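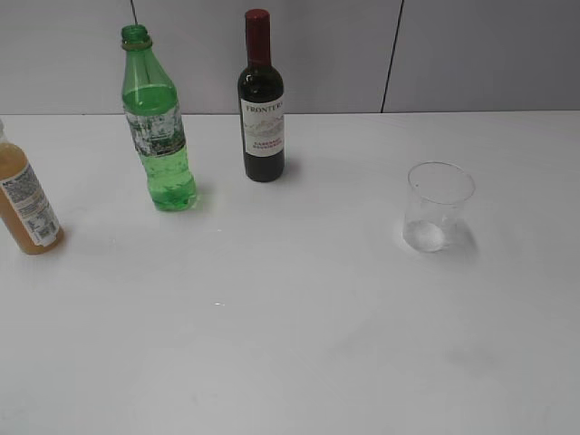
The budget for the second arm was due at Ridgeway by Monday, and I'd saved the best part for last, the way I used to save the crackling. Two arms! We had run Setmont's canteen trials on one since February, and it had earned its keep so well that even the people upstairs had started calling it "she". Now I had a spreadsheet, a pot of tea and a whole Sunday to spend money that wasn't mine. I kept looking over at the test table – the juice, the green fizzy stuff with no cap on, the Frontera with its red foil top, and the plastic cup away to the right with a little something clear in the bottom. Each of them was a line in my budget, if you looked at it properly.

Take the wine. Dark glass, narrow neck, tallest of the lot. The Mamach gripper would hold it beautifully, but it wanted its own controller, and the controller wanted its own cupboard. The Drurden was cheaper and came with 3 sets of soft fingers, which I loved on sight (they look like something off a friendly squid). Soft fingers would be kind to a thin cup. Would they be firm enough for a full bottle? I wrote "ask" beside it and underlined it twice.

By teatime I had it all in. Arm, stand, fingers, cables, training days, a spare of everything that could snap. I pressed the button for the total and found we were over by 193 pounds.

I could have cried, and then I saw it. I'd put the stand in twice! Out came the extra one and there was suddenly money left over, enough for a proper drip tray and more than 2 boxes of cups.

I typed "drip tray" in capitals, saved the file and rang my sister to tell her. She asked what an arm needed a drip tray for.

"Pouring," I said. "We're going to teach it pouring."

Recent stories
The Lift at Drurden Road
A Quote from Setmont
My Aunt's Dishwasher
Three Weeks' Delivery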